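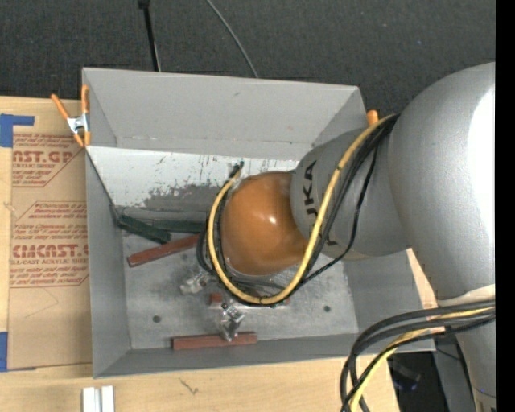
Returns of Unlabeled Tubs and Bins to the Shared Store: Discussion of the Revised Rule

Members' Forum – Cillenlow Theater Wardrobe and Properties Exchange

Reading time: 5 minutes

Satish Solanki wrote:

Members are asked to review the revised rule on returns before it takes effect in February. The present wording allows a borrowing company to send back costumes and properties in any clean container, provided that a packing slip is enclosed. Under the revised wording, each container must carry a label on two sides, the slip must be fixed to the outside, and items from more than one production may not share a container.

The change follows the annual stock review. The Exchange holds 3,582 catalogued items, and 354 of them were recorded last season as "returned, location unknown." Most were later found in the wrong aisle, having been unpacked with another company's loan. The time spent on these searches was taken from repair work, and the repair list is now longer than it has been for several years.

Comments are invited from all member companies. Please keep them to the rule itself. Questions on loan fees belong in the other thread.

Serena Donati replied:

The Onditz Players support the first two requirements without reservation. The third will cause us difficulty. We frequently borrow for a double bill and return everything in one trip. Our van holds a fixed number of large bins, and a separate bin for four pairs of gloves and a fan is not a good use of the space.

I would propose that mixed containers be allowed where the contents are divided into sealed bags, each with its own slip.

Uldis Tamošiūnaitė replied:

I must disagree with the proposal above. Sealed bags were the practice at the former Gakport store, where I kept the wardrobe records for several years. Bags were opened at the counter to check for damage, the contents were set down together, and the slips were placed in a pile. The arrangement depended entirely on the person at the counter having an uninterrupted half hour.

There is also the matter of wool. Garments sealed in plastic after a run are often still damp at the collar and underarm. We lost two frock coats to mildew in this way, and both were original pieces that could not be replaced.

Serena Donati replied:

The point about damp garments is accepted. I should have specified cotton bags, which is what we use ourselves. I do not accept that difficulties at the counter are a reason to prohibit a method of packing. They are a reason to improve the counter.

Meirion Hughes replied:

Speaking for a small company with no van at all, I ask that the rule distinguish between costumes and properties. A mixed bin of hats and gowns is a poor idea for anybody. A mixed bin of pewter mugs, candlesticks and a telephone does no harm, provided that each piece has its catalogue number attached.

On that subject, a good number of the numbers have fallen off. We received a tea service last spring in which only the sugar bowl could be identified. We returned it exactly as it was lent and were then asked to account for the missing numbers. If the Exchange wishes members to label more carefully, it should begin with its own stock.

Satish Solanki replied:

Mr. Hughes is correct about the tea service, and the query sent to his company has been withdrawn. Renumbering of ceramics and glass is under way. Adhesive dots are being replaced by tie-on tags where there is a handle, and by numbers in removable varnish where there is none.

With respect to mixed containers, I am prepared to put forward the following amendment:

1. Costumes from different productions may not share a container.
2. Properties from different productions may share a container if every piece bears a legible number.
3. Gloves, fans, jewelry and similar small articles may travel with either, in cotton bags, each with its own slip.

Naomi Temba replied:

The amendment is reasonable. I would add that the two-sided label ought to be of a standard form. At present we see masking tape, luggage tags and, on one occasion, a note written on the back of a program. The form used by the Nepia Opera Workshop gives company, production, return date and container number, and it fits on half a sheet of paper. I can supply the master copy.

I would further ask that labels from previous loans be removed before a container is used again. A bin with three old labels is worse than a bin with none.

Uldis Tamošiūnaitė replied:

I support the standard form. I remain opposed to item 3 of the amendment and wish that to be noted – jewelry in particular should be handed over in person and signed for. Paste necklaces are light, they slip into folds, and a missing clasp is seldom noticed until the next fitting.

Serena Donati replied:

Would it satisfy the objection if jewelry were taken out of item 3 and the remainder left as drafted? We could sign for jewelry at the counter without any trouble.

Uldis Tamošiūnaitė replied:

It would.

Satish Solanki replied:

The amendment will be circulated with jewelry removed from item 3 and the standard label attached. Written objections may be sent to the office until the end of the comment period.

Thread closed to members Oct 1, 2019

Reader comments

wardrobe_east: Does the rule apply to wigs? Ours travel in their own boxes and have never been listed on the slip.

M. Hughes: Wigs are covered by the separate schedule, page two.

pitstalls: Please make the label available in larger type.

Recent items

Care of Beaded Trim Between Productions
Loan Fees for School Companies: Continued
Wanted: Men's Spats, Any Size
Opening Hours of the Gakport Collection Point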